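April 1, 2023 - Trirora two-arm kit, trial unit, Clarnton bench

Curtains up on three sides now, glare much better. Left gripper still drifts after a warm restart - rehomed it twice. Mostyn quote came in, support is 90 days only. Hmm.
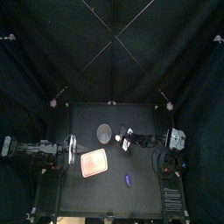
Reading time: 1 min

Task is lunchbox packing: eggplant in the grey container, lid on. Planning 50 runs, got thru 6 before lunch. Lid is the hard bit, grippers dont like the rounded corners. Cable loop on the right arm needs a tie before Gumham see it. Ask Trirora re spare fingertips, colour doesn't matter.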